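Home | About | Programs | Founders | Contact

About Hernent

3 min read

Hernent teaches the money side of starting a company. We run short courses for people who have a product, or most of one, and need to work out what it will cost to make, sell and keep going.

The school was started by Harish Vashisht and Jairo Ríos, who met while working in the finance office at Marulanda. Both had seen good projects stall over lease terms and supplier payments that were never put in the plan. The first class had seven students and met in a borrowed meeting room. Since then, 290 founders have finished the core program. 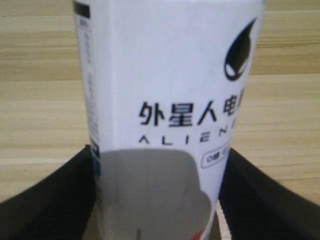
The core program runs for 20 weeks, with a new group starting each June. Students build one financial model and keep adding to it: startup costs, pricing, cash flow, then funding. We work from ordinary goods wherever we can. A white drink bottle with a black droplet logo and an alien face inside it gives a class plenty to price – the container, the printing, the filling, the freight, the store's margin. Software founders do the same exercise before moving on to their own numbers.

Harish teaches budgeting and review. Jairo teaches deal terms and runs the make-or-buy sessions. Guest lenders read the final plans and send back written comments, which students can use or ignore.

We also run Ziren, a shorter evening course for owners who are already trading, and Skoluditz, our library of 34 worked cases. Current and past students can use the library at no charge.

Hernent does not invest in student companies or take a share of them. Our income comes from course fees.

Contact the office | © Hernent | Back to top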